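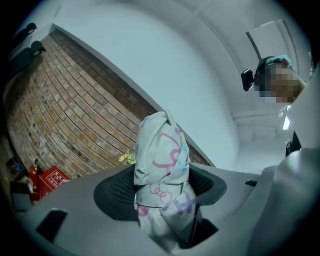 Innes Home Skills Club — Laundry and Linens page

Can a machine do the folding yet?

Members ask this more than anything else, usually in August when the guest beds are being changed every few days. The short answer is that machines can do parts of it. A gripper can take hold of a piece of thin printed cloth and keep it up by a pinch. Getting from there to a neat stack in the linen closet is a much longer job, and you will still be doing most of it by hand.

Cloth is hard for a machine in a way that a mug or a box is easy. A mug has the same shape every time you reach for it. A pillowcase out of the basket has a new shape each time, and it changes again as soon as you touch it. Most of the trouble comes before the folding starts, when somebody or something has to find a corner.

The tips below help people first. They will probably help a machine too, if you ever own one.

Start with one piece. Pull each item clear of the pile before you look for its edges. Two layers picked up together are the most common cause of a bad fold, and thin fabric clings to itself.

Pinch at a seam or hem. A plain stretch of cloth gathers into a peak when you lift it and tells you nothing about where the corners are. Run your fingers down a hem until you reach the end of it. Grethe Østergaard taught me to do this with my eyes shut, and it does get quicker.

Let it hang before you lay it down. Hold two corners, give one shake, and wait a second. Gravity takes out most of the creases that you would otherwise be smoothing with your palm.

Use the print. On patterned cloth the right side is usually brighter than the back, so put the bright side down and fold toward yourself. Loopy, scattered prints are no help for lining up edges. Stripes and checks are.

Sort by size, then fold. Fifteen washcloths in a row go much faster than fifteen mixed items. Repetition is also where machines do best, and it's why commercial laundries had flatwork folders long before anyone talked about a robot at home.

As for buying something, I would wait. Ross MacLeish looked at a Tretix countertop folder, which was listed at $3,575. It wanted each shirt clipped on by hand, and it wouldn't take fitted sheets or anything small. By the time a shirt is clipped on straight you have done the hard part yourself.

Shop rags are a better bet for automation than clothes. They are all one size, they can be stacked flat, and nobody minds a crooked edge. Even so, keep zippers, drawstrings and loose threads away from anything with rollers.

For now, spend the money on a decent folding board and a table at hip height.

Comments (4)

Kirsty Laing
The tip about hems works. I had been grabbing duvet covers in the middle for years. What do you do about fitted sheets though?

Barış Değirmenci
Kirsty — tuck one corner inside the other, then do the same at the far end, and treat it as a rectangle after that. No machine I've read about does it at my speed, and I'm slow.

Fiona Sutherland
I'd pay for one that only matched socks.

Kirsty Laing
Thanks Barış, got it on the second try.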